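Home | Projects | Reports | Partners | Contact

Progress report to the Valderrama fund, October
By the Prurnen card sorting project

This report covers the sorting of the Weder card collection into divided cardboard trays. Our proposal promised a great deal for a cardboard grid on a table, and I have tried to report what we have and leave out what we hope.

Pictures from the sorting room:

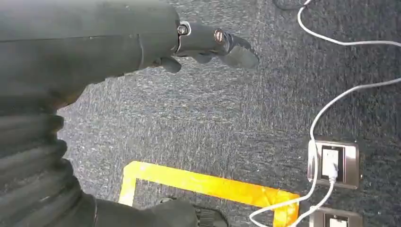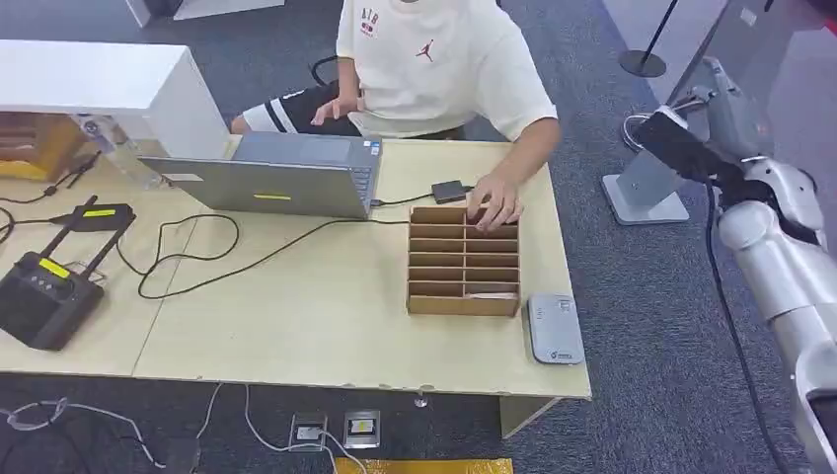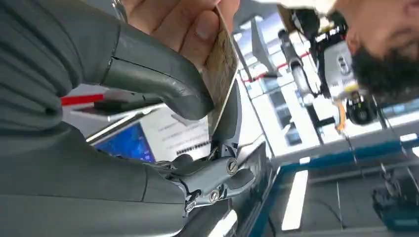
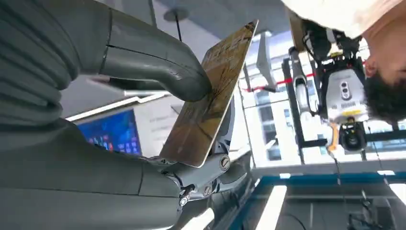
The collection comes to 3,905 cards. At the end of this period 660 were sorted and entered in the list. The plan called for more, and I don't think the plan was realistic. It assumed a card could be picked up, read and dropped into its slot in one go. The plain ones can. The shiny ones have to be tilted until the glare moves off the lettering, and a few get picked up again later when the entry looks wrong.

We recommend keeping the cardboard trays. Mesari quoted us for a molded version and claimed it would speed up the work. We asked for a trial set and were offered a brochure. Until they show us a tray in use, I see no case for moving money out of the labor line.

We rechecked 200 of the sorted cards against the list. Most of the errors were typing mistakes, and 3 cards were in the wrong section altogether. That is a decent result, but the sample came from the easiest part of the collection - the later boxes are in worse order and I would not stretch the number to cover them.

Still open:
- whether duplicates get their own slots or share one
- who pays for storage once the trays are full
- the section names, which Weder has changed again

We ask for no extra funds at this stage. We do ask that the next target be set after the second box is done, when there is something to base it on.

Contact the project office | Copyright Prurnen | Back to top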